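Hurer Monberg – Teleoperation Station for Household Demonstrations

Monberg is a desk-mounted station for recording robot demonstrations by remote control. The operator moves a pair of handheld input devices, the robot model follows, and every command is logged alongside the robot's own view. The same station drives a physical arm or a simulated one. No change of input hardware is needed between the two.

What is in the package

Two six-axis input handles with trigger grips
Base plate with desk clamps
Foot switch (start, stop, discard)
Interface unit with power supply
Monberg Record software, single-seat license
Gachanja room library for simulated work

Displays and the host computer are not included.

Control modes

Direct: handle motion is mapped to the end effector at a fixed scale. The scale can be set separately for translation and rotation.

Clutched: the robot moves only while the trigger is held halfway. Release it, bring the handle back to a comfortable position, and continue. Most operators use this mode for reaching across counters and shelves.

Base drive: the left handle steers a mobile base while the right one stays on the arm. Speed is limited in software – the limit is stored with the recording.

Hand guiding is supported on physical arms with joint torque sensing. The arm is moved by hand, and the foot switch marks the start and end of each segment. Hand-guided and remote-controlled segments may be mixed in one session, and each is tagged with its source.

Recording

Joint positions, handle poses, trigger state and camera streams are written to one file with a common clock. Recordings can be trimmed, split and labeled without touching the raw data. A discarded attempt is kept in a separate folder until the operator empties it. Replay runs at recorded speed or in single steps.

Sessions may last up to 137 minutes before a new file is opened. The changeover does not interrupt control.

Gachanja room library

The library contains 306 furnished rooms for use with simulated robots. Floor plans, furniture and small objects are stored as separate layers, so the same task can be demonstrated again with the objects moved. Lighting is set per room. Views are rendered from the robot's position and shown to the operator during control.

Simulated views from one Gachanja home:

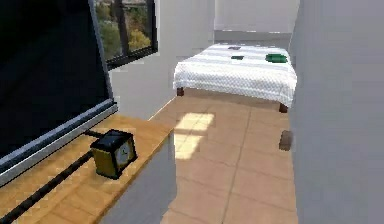
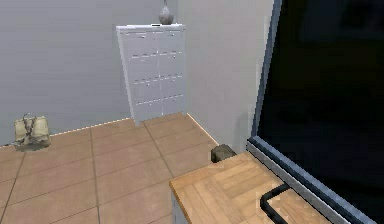
Rooms can be edited in the supplied layout tool or replaced with the customer's own models. Imported models need collision geometry; the tool reports any object that lacks it and leaves it out of the physics.

Installation and training

The station needs a rigid desk and a wired network connection to the host. Calibration takes 4 steps and is repeated whenever the base plate is moved. Operator training is held at our Drornau site or on the customer's premises. Edeltraud Leitner handles training dates and loan units.

Software updates are free for 2 years from delivery. Replacement grips, clamps and foot switches are stocked as spare parts.

Page revised November 19, 2025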